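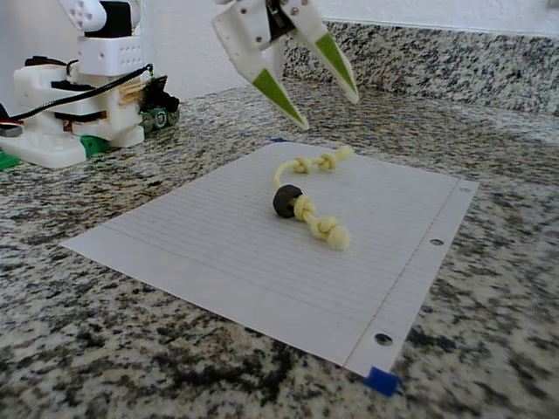
*The open gripper above a knotted rope toy. Fingers are printed at home, the green pads too.*

Mestlow is a robot arm that lives on a kitchen counter. Its builder has no garage, and the shared workshop in Civham closes early in winter, so the granite next to the wall became the workbench. Everything must be removed before dinner, and put back after.

The first version had short fingers with flat ends. They could hold a block very well, but a rope was a different matter. The rope rolled, or it bent in the middle and slipped away. The new fingers are long and become narrow at the tip, so they can reach down to the cord beside a knot without pushing it. Each pair needs 4 hours on the printer, and the pair now on the arm is number 15. The older ones are in a shoe box, with notes written on them in pencil.

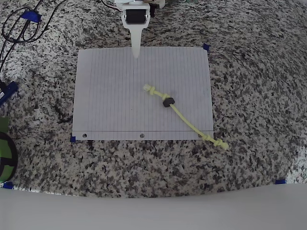

**Tài Âu**
*Builder of the Mestlow arm, and writer of this article*

I did not plan to work with rope. My plan was to sort screws. But a friend at Leiva, the small club where I learned to solder, told me that soft things teach you more, and I think she was right.

The notebook paper was a cheap solution. My countertop is speckled stone, and to a simple vision program every speckle looks like something. On white paper the yellow cord is easy to find. I fix the sheet with blue tape – the same tape holds my cables, and it leaves no glue on the stone.

Until now I have saved 1,583 tries in a program I call Prirkari. It writes down where the fingers closed and how wide they were. The dark bead is still the most difficult place for me. If the fingers close near it, they often stop on its edge and the motor becomes warm. In January I will print softer pads and move the screws of the left finger a little higher.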